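Budget, round two

Our gripper money for April is finally settled! I had 600 set aside, and the second hand-held pair from Husberg took 287 of it. Cables were 90 (ouch), and I put 80 toward spare finger padding, the part I'm happiest about - ours is fraying already. Whatever is left goes to Plukska for a better table light. Small stuff, but I've wanted all of it for months and I can't wait to order.

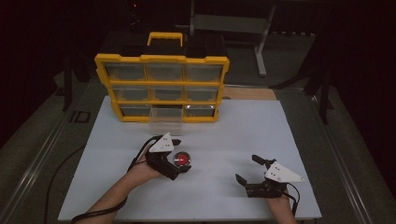
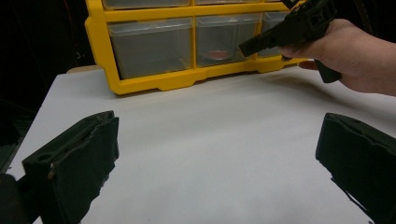

Yellow-framed clear drawers, black grippers and one little red piece.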